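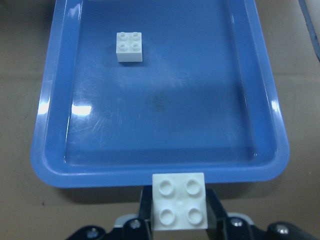 I've put off writing about task planners until this chapter, and I did it on purpose. Up to now our code has dealt with one skill at a time: find a thing, close on a thing, move a thing. Each of those skills had a clear start and a clear finish, and if it went wrong you could usually guess where to look. A planner is the layer that decides which skill runs next, and most of its trouble comes from what it believes about the world. Take a white two-by-two brick clamped between the fingers, with a second one just like it sitting on the floor of the blue tray. Ask a detector for "white brick" and it may hand you either one, and the one in the fingers looks several times bigger, so a careless piece of code that picks the largest match will proudly send the arm off to fetch what it already has. (I have written that careless piece of code. More than once!)

So this chapter is about state: what the planner keeps in its head, where each fact came from, and how long a fact should be trusted before somebody checks it again. We'll build a small planner called Wiriya, and we'll build it in 2 passes. The first pass is a plain list of steps, the kind you'd scribble on the back of an envelope. It works nicely until the first surprise. The second pass keeps a table of facts and picks its next step by looking at the table, and that's the version you'll carry into the rest of the book.

If you worked through the Herneck exercises, you already have a camera feed and a detector that returns boxes with scores. Keep those, we'll need them. If you skipped ahead (I always skip ahead, no judgment), go back and do at least the part on coordinate frames, or the code here will run and the numbers will mean nothing to you.

## What goes in the table

Every row in the Wiriya table is one fact, with a source and a time stamp. A fact might be `holding(left, brick_a)` or `on(brick_b, table)`. The source is whatever told us: the wrist camera, the fixed camera, the finger position, or the planner's own guess after it ran a skill. That last kind is the sneaky one. When a place skill finishes, it's very tempting to write `in(brick_a, tray)` and move along, and for a long time that's exactly what I did. Nisha Nautiyal, who read the drafts of this chapter, went through my listing and wrote "says who?" next to every line where I'd done it. There were a lot of them.

Now those rows get the source `assumed`, and an assumed fact can't be used to finish a task. It can only be used to choose where to look next. That one rule cleaned up more of my bugs than all the clever search code I wrote before it.
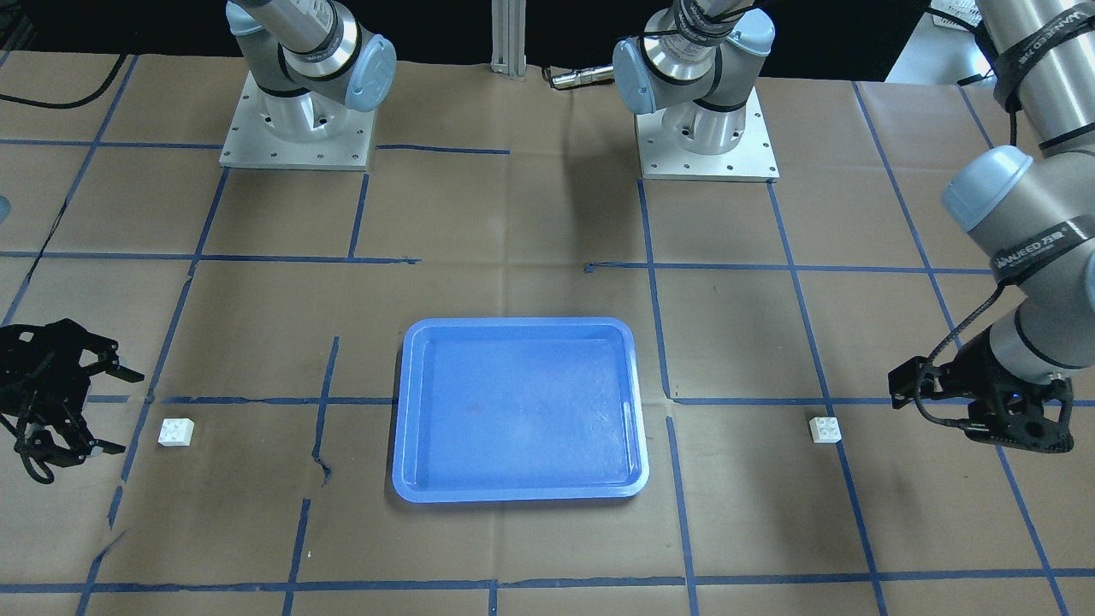
Why not just throw the table away and rebuild it from the cameras before every step?

Because cameras can't see everything the planner needs to know. A brick behind a wrist drops out of the detections, and with a fresh table it simply stops existing until the arm moves. Keeping old facts, with their age attached, lets the planner say "I last saw it over there" and go look.

How old is too old, then? In Wiriya every source has its own limit, set in the config file:

```yaml
max_age_frames:
 wrist_camera: 9
 fixed_camera: 90
 finger_position: 2
```

Finger readings are cheap and they change fast, so we let them go stale almost right away. The fixed camera gets a long leash — on my setup anyway — and you should expect to change that number once you've watched your own arms for an afternoon. Please do change it. I'd much rather you broke it and found out why than left my values sitting there forever.

## Before you start coding

Pull the Prirkeck logs from the chapter folder. They're recorded runs, 58 of them, and you can replay every one without going near a robot. Open the first and step through it slowly, with the detections on one side of your screen and the fact table on the other. Each time a row changes, say out loud which source changed it. You'll feel silly, and you'll also catch the spot where one brick gets renamed halfway through and the planner carries on as if it had met a stranger.

We'll fix that renaming problem first, with a little matching function called `same_thing()`. Open `facts.py` and find the empty stub near the top.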